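Sukkot supper talk – my notes, October 16, 2019

(Wait for the soup bowls to stop clattering. Move the microphone away from the kitchen hatch!)

Good evening, everyone, and moadim l'simcha. I've been given fifteen minutes between the soup and the chicken, so if I run over, wave a napkin at me.

I want to talk about the sukkah itself, the thing you're sitting in, and how we came to have one big enough for the whole of Totbridge and a fair few from Raltilberg as well. When I first came to this community we had a little wooden one behind the hall. You went in sideways. If you wanted the loo you had to ask an entire bench to stand up, and by the second night everybody knew everybody's business (pause here, let them groan, they remember).

Then we had the summer appeal. We started it in July, when the last thing anyone wants to think about is October rain, and I'll admit I was nervous standing up and asking. The frame and the panels came to £2,000. By the end of the first week we had £1,122, a lot of it in coins, and I knew then we'd be all right.
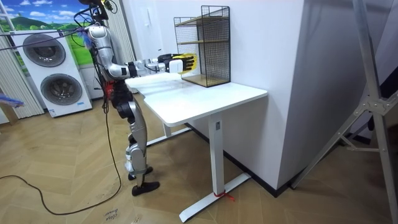
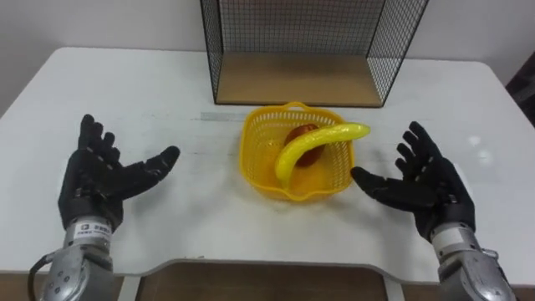
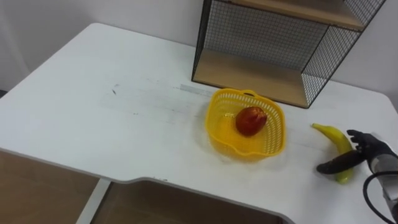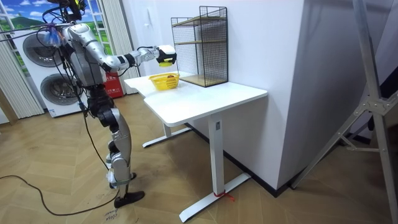

So, the roof. You all know the rule, or you do if you sat through my class last year – the roof has to be made from something that grew, it has to be cut, and there has to be more shade than sun. We like to be able to see the stars through it too. Which means, and I say this with love, that it leaks. People come up to me every year and ask whether we couldn't just put a sheet of plastic over the top. We could! Then we'd have a very nice marquee and no sukkah.

(Look up at the roof here. Don't knock the paper chains.)

I think about that a lot. For the rest of the year we spend good money keeping the weather out. We fix the gutters, we argue about the boiler. Then for one week we carry our supper outside and sit under some branches, and we call it the season of our joy. It's a funny sort of joy, with a wet collar and your coat on. But I've never once had a dull meal in here, and I can't say that about my dining room.

(If it's raining, skip the next bit and go straight to guests.)

There's a line in Leviticus, chapter 23, that says we sit in booths so that our generations will know how the Israelites lived when they came out of Egypt. I like that word, know. You can read about a desert in an armchair, but your feet don't get cold.

Guests. We have the custom of inviting the ushpizin, the seven visitors, Abraham on the first night and so on through the week. The old teaching is that they won't come in if there's no place for the hungry at your table. We've had 216 people booked in for meals over the festival, and there's still room on the last two nights. So ask your neighbour. Ask the one you always mean to ask and then don't. Bring them in by the car park side, the grass is a bog.

Lulav and etrog are on the table by the door, please put the etrog back in its box, the tip is delicate and we've only got the two.

(Kitchen should be ready. Check for the nod.)

Right, I can smell the chicken. Thank you to everyone who gave in the summer, and to those who held ladders. Chag sameach, and pass the bread down this end, please.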